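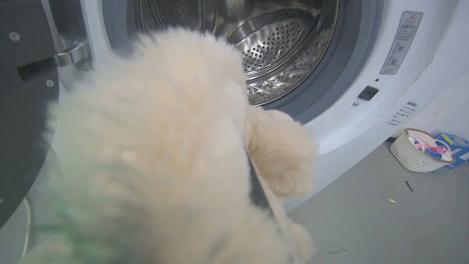

Chapter 4: Fans, Fanzines and the Memory Trade

I bought my first fanzine by post when I was far too young to understand half of it. It was called Skindedero, it ran to 59 stapled pages, and most of those argued over which pressing of one single had the proper fade-out. I loved it!

This chapter is about publications like that one, and why I think music historians should read them. Official biographies get the reviews, but the small stuff — newsletters, letters pages, swap lists — tells you what ordinary listeners cared about at the time.

We'll start with Bakeretti, a club newsletter which printed 100 copies of its first issue and had 1,750 subscribers at its height. I've been through the lot (my eyes have just about recovered), and the letters pages are where I'd send you first.
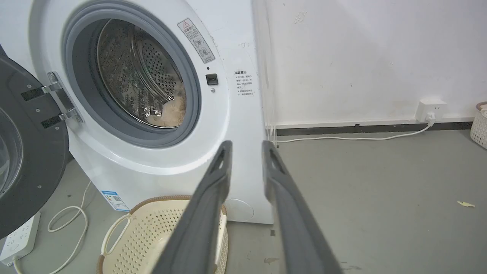

They're rude, funny and full of dates you won't find anywhere else, such as which shop got the record in March and which had to wait for summer. Some of those dates are wrong, mind you, so in section 4.2 we'll check a few against the Moreira collection and its 979 catalogued ticket stubs. Have a pencil handy for that bit.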